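4. 단역에서 고정 조연으로: 이력의 연결 방식

4.1 자료의 범위와 용어

앞 장에서 지역 극단의 배우 양성 제도를 살펴보았으므로, 이 장에서는 극단을 떠난 배우가 텔레비전 연속극의 고정 조연이 되기까지의 과정을 다룬다. 분석의 대상은 Gorodholm 시립극단에서 한 시즌 이상 무대에 선 경험이 있고, 그 후에 연속극 〈Justevitz〉에 출연한 배우 26명이다. 출연 기록은 배우 이력 자료집 Zollel의 2018년 2월 26일 자 판본을 기준으로 하였다. 그 이후에 수정된 항목은 반영하지 않았다.

용어에 대하여 먼저 설명할 필요가 있다. 이 글에서 ‘단역’은 한 회에만 등장하고 대본에 고유한 이름이 없는 역할을 가리킨다. ‘반복 단역’은 이름이 없거나 직업명으로만 불리지만 두 회 이상 등장하는 역할이다. ‘고정 조연’은 이름이 있고, 한 시즌의 절반 이상에 등장하며, 주인공과 관계없는 자기 장면을 적어도 하나 가지는 역할로 정의한다. 마지막 조건은 제작 현장에서 쓰는 구분과 일치하지 않는다. 현장에서는 계약의 종류에 따라 조연을 나누는 것이 보통이다. 그러나 계약서는 일부만 열람할 수 있었고, 계약의 명칭도 시즌마다 달라졌기 때문에 본 연구에서는 화면에 나타난 결과를 기준으로 삼았다.

Zollel의 기록에는 잘 알려진 한계가 있다. 첫째로, 초기 시즌의 단역은 마지막 자막에 이름이 올라가지 않은 경우가 많아서 누락되어 있다. 둘째로, 예명을 바꾼 배우가 서로 다른 사람으로 등록된 예가 발견된다. 본 연구에서는 극단의 연간 소책자와 대조하여 이러한 항목을 합쳤다. 대조가 불가능한 항목은 원래의 상태로 두었으며, 분석표에서 별표로 표시하였다. 별표가 있는 항목은 이 장의 논의에서 근거로 사용하지 않는다.

4.2 첫 화면 출연까지의 기간

극단 입단과 첫 화면 출연 사이의 기간은 배우마다 크게 다르다. 가장 짧은 경우는 같은 해에 두 가지가 모두 이루어졌고, 가장 긴 경우는 32년이 걸렸다. 후자의 배우는 은퇴를 준비하던 중에 약사 역할로 출연하였고, 그 다음 시즌부터 고정 조연이 되었다. 이 사례는 매우 예외적이어서 일반적인 경향을 말하는 데에는 적절하지 않지만, 늦은 나이의 진입이 닫혀 있지 않았다는 사실을 보여 준다.

기간의 차이를 설명하는 요인으로 선행 연구는 주로 대리인의 유무를 들어 왔다. 대리인이 있는 배우는 오디션 정보를 빨리 받고, 따라서 첫 출연도 빠르다는 것이다. 우리의 자료에서도 이 경향은 부분적으로 확인된다. 그러나 대리인이 없는 배우들 사이에서도 차이가 크고, 이 차이는 대리인이라는 변수로는 설명되지 않는다. 면담 자료를 읽어 보면, 대리인이 없는 배우들은 극단 안에서 어떤 일을 같이 맡았는지에 따라 서로 다른 길을 걸었다.

Gorodholm 극단은 규모가 작아서 배우가 연기 이외의 일을 겸하는 것이 관례였다. 조명 보조, 매표, 대본 복사, 의상 수선 등이 여기에 속한다. 극단의 내부 규정은 이러한 일을 ‘부속 업무’라고 불렀고, 시즌이 시작될 때 배우들에게 나누어 주었다. 배분의 기준은 규정에 적혀 있지 않다. 면담에 응한 배우들은 대체로 연차가 낮은 사람이 매표와 복사를, 연차가 높은 사람이 의상과 소품을 맡았다고 기억하였다. 다만 이 기억은 서로 조금씩 다르며, 어떤 배우는 손이 꼼꼼한 사람이 연차와 상관없이 의상으로 보내졌다고 말하였다.

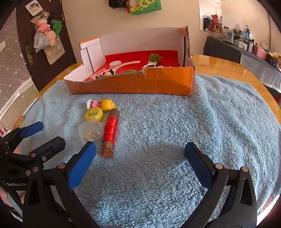 그림 2. 바느질 도구: 붉은 실이 감긴 실패와 진주 머리 핀이 든 투명 상자.

부속 업무가 화면 진출에 영향을 준 경로는 두 가지로 정리된다. 하나는 인적 경로이다. 제작사 Fu는 〈Justevitz〉의 초기 시즌을 만들 때 의상과 소품 인력을 극단에서 빌려 왔다. 이때 의상 업무를 겸하던 배우들이 촬영장에 먼저 들어가게 되었고, 단역이 갑자기 필요할 때 그 자리에서 선택되는 일이 있었다. 다른 하나는 시간의 경로이다. 매표 업무를 맡은 배우는 저녁 시간에 극장을 떠날 수 없었으므로 낮에 진행되는 오디션에는 갈 수 있었으나 야간 촬영에는 참가하기 어려웠다. 반대로 의상 업무는 공연 전날에 집중되어 있어 나머지 날의 일정이 비교적 자유로웠다.

이 두 경로를 구별하는 것은 쉽지 않다. 같은 배우에게 두 가지가 동시에 작용하였기 때문이다. 그럼에도 불구하고 구별을 시도하는 이유는, 인적 경로는 Fu가 인력을 빌리지 않게 된 후에 사라졌지만 시간의 경로는 계속 남아 있었을 것으로 추측되기 때문이다. 실제로 후기 시즌에 첫 출연을 한 배우들은 촬영장에 아는 사람이 있었다는 이야기를 거의 하지 않았고, 대신 극단의 일정표를 어떻게 조정하였는지를 길게 이야기하였다.

4.3 Birsen Gökçe의 사례

개별 사례로서 Birsen Gökçe의 이력을 조금 자세하게 검토한다. 이 배우를 선택한 것은 그의 출연 기록이 Zollel과 극단 소책자에서 모두 완전하게 확인되고, 본인이 실명의 사용에 동의하였기 때문이다. 대표성을 주장하려는 의도는 없다.

Gökçe는 연극 학교를 졸업한 후 Gorodholm 극단에 들어가 5년 동안 주로 희극의 하녀, 이웃, 친척 역할을 맡았다. 소책자에 실린 사진과 배역표를 보면 주역을 맡은 공연은 한 편도 없다. 그러나 지역 신문의 공연평에서는 그의 이름이 여러 번 언급되었고, 특히 대사가 적은 역할에서 관객의 시선을 받는다는 평가가 되풀이된다. 〈Justevitz〉에 처음 나온 것은 제2시즌의 우체국 장면이며, 여기에서 그는 창구 직원으로 등장하여 짧은 대사 두 줄을 말한다. 대본에는 ‘직원’이라고만 적혀 있다.

다음 시즌에서 이 직원은 다시 나타난다. 우체국 장면이 늘어나면서 같은 얼굴이 필요하게 되었기 때문이라고 한다. 이 시기의 Gökçe는 위의 정의에 따르면 반복 단역이다. 그는 면담에서 이때를 다음과 같이 설명하였다.

“저는 그 여자의 이름을 몰랐습니다. 작가도 몰랐을 것입니다. 그래서 혼자서 이름을 하나 정해 놓고 아무에게도 말하지 않았습니다. 이름이 있으면 우표를 건네는 방법이 달라집니다. 나중에 대본에 진짜 이름이 나왔을 때에는 조금 섭섭했습니다.”

이름이 대본에 나온 것은 제5시즌이다. 이 시즌에서 직원은 동생의 빚 문제를 겪는 인물이 되었고, 우체국 밖에서 찍은 장면을 처음으로 얻었다. 우리의 기준으로는 이때에 고정 조연이 되었다고 볼 수 있다. 주목할 점은 계약의 변화가 이보다 늦었다는 것이다. Gökçe에 의하면 그는 제5시즌이 끝날 때까지 회별로 출연료를 받았고, 시즌 계약은 그 다음 해 4월에 맺어졌다. 화면에서의 지위와 계약에서의 지위 사이에 한 시즌의 간격이 있었던 셈이다. 비슷한 간격은 다른 배우들의 진술에서도 나타나지만, 계약서로 확인할 수 있었던 것은 일부에 그친다.

이 간격의 원인에 대해서는 두 가지 해석이 가능하다. 제작사가 비용을 줄이기 위하여 계약을 의도적으로 늦추었다는 해석이 있고, 작가실의 결정이 제작 부서에 늦게 전달되었다는 해석이 있다. 배우들은 대부분 전자를 믿고 있었다. 그러나 Fu의 회의록에는 작가실이 시즌 중간에 인물의 비중을 바꾸어 예산 담당자가 불만을 표시한 기록이 여러 곳에 있으므로, 후자의 해석도 배제할 수 없다. 본 연구의 자료만으로 어느 한쪽을 선택하는 것은 무리이다.

4.4 기억과 기록의 불일치 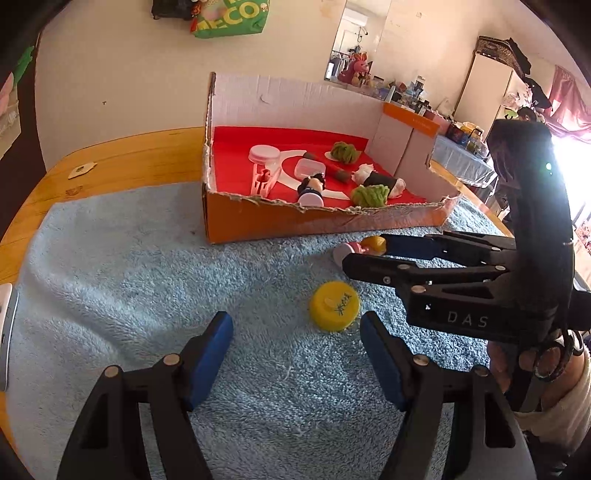 배우의 구술을 이력의 자료로 사용할 때에는 순서의 문제가 생긴다. 면담에 응한 배우들은 자신이 맡은 역할을 대부분 정확하게 기억하였으나, 어느 역할이 먼저였는지에 대해서는 자주 틀렸다. 특히 이름이 없는 단역은 앞뒤가 바뀌거나 다른 연속극의 역할과 섞이는 일이 많았다. 이러한 기억의 상태는 벽이 거칠게 찢긴 종이 상자의 붉은 바닥에 작은 물건들이 흩어져 있는 모습에 비유할 수 있을 것이다. 하나하나의 물건은 꺼내어 확인할 수 있지만, 그 놓인 자리를 보고 어느 것이 먼저 들어갔는지를 말할 수는 없다. 따라서 우리는 구술에서 역할의 내용과 평가만을 취하고, 순서와 연도는 모두 Zollel과 소책자에 따랐다.

면담은 배우가 원하는 장소에서 진행하였고, 면담자는 항상 2명이었다. 한 사람이 질문을 하고 다른 사람이 출연 목록을 보면서 진술을 대조하였다. 처음에는 면담 중에 틀린 연도를 바로 알려 주었으나, 이렇게 하면 배우가 위축되어 그 다음의 이야기가 짧아지는 것을 알게 되었다. 그 후로는 정정을 하지 않고 끝까지 들은 다음, 목록을 함께 보는 시간을 따로 두었다. 방법이 중간에 바뀌었으므로 초기의 면담과 후기의 면담은 길이와 밀도에서 차이가 있으며, 이것은 본 연구의 약점 가운데 하나이다.

흥미로운 것은 틀린 순서에도 일정한 방향이 있다는 점이다. 고정 조연이 된 배우는 그 인물과 성격이 비슷한 과거의 단역을 실제보다 나중의 것으로 기억하는 경향을 보였다. 예를 들면 간호사 역할로 알려진 어느 배우는 병원 장면의 단역을 고정 조연이 되기 바로 전의 일로 이야기하였으나, 기록에 의하면 그 사이에는 병원과 관계없는 역할이 여러 개 있었다. 이와 같이 이력은 뒤에서부터 다시 정리된다. 연기 경력에 관한 자서전적 글에서도 같은 현상이 보고된 바 있으나, 거기에서는 출판 편집자의 개입을 생각하여야 하므로 직접 비교하기는 어렵다.

고정 조연이 되지 못한 배우들의 구술은 성격이 다르다. 이들은 단역들을 하나의 줄로 연결하려 하지 않았고, 촬영 당일의 날씨나 대기실의 음식, 같이 기다린 사람에 대하여 많이 이야기하였다. 역할의 이름이 없기 때문에 이야기의 중심이 역할에서 현장으로 옮겨 간 것으로 생각된다. 제작 환경의 역사를 연구하는 사람에게는 오히려 이쪽의 구술이 더 풍부한 자료가 될 수 있다. 의상이 맞지 않아 등 뒤를 핀으로 고정한 채 앞모습만 촬영하였다는 이야기, 같은 외투를 입고 오전에는 승객, 오후에는 조문객으로 나왔다는 이야기는 모두 이들에게서 나왔다.

4.5 극단의 입장

끝으로 극단 쪽의 자료를 간단히 언급한다. Gorodholm 극단의 운영 보고서는 배우의 화면 출연에 대하여 시기마다 다른 태도를 나타낸다. 초기의 보고서에서 텔레비전 출연은 ‘결석’의 항목에 들어 있으며, 공연에 지장을 준 경우에는 급여에서 일정액을 뺐다. 〈Justevitz〉가 인기를 얻은 후에는 같은 내용이 ‘대외 활동’이라는 항목으로 옮겨졌고, 공연 포스터에도 출연 사실이 인쇄되기 시작하였다. 그러나 급여의 공제는 없어지지 않았다. 항목의 이름이 바뀐 뒤에도 같은 계산식이 쓰인 것을 급여 대장에서 확인할 수 있다.

배우들은 이 공제에 대하여 의외로 불만을 적게 말하였다. Gökçe를 포함한 여러 배우는 극단에 돌아갈 자리가 있다는 것이 공제액보다 중요하였다고 진술하였다. 회별 출연료를 받는 동안에는 다음 회에 나올지 알 수 없었으므로, 극단의 적은 급여가 생활의 바탕이 되었다는 것이다. 이 진술이 맞다면 극단은 연속극의 조연 인력을 간접적으로 부양하고 있었던 것이 된다. 이 문제는 급여 대장의 전체를 검토한 후에 다시 다루어야 하며, 다음 장에서는 우선 대장이 남아 있는 시즌에 한정하여 출연료와 급여의 비율을 계산한다.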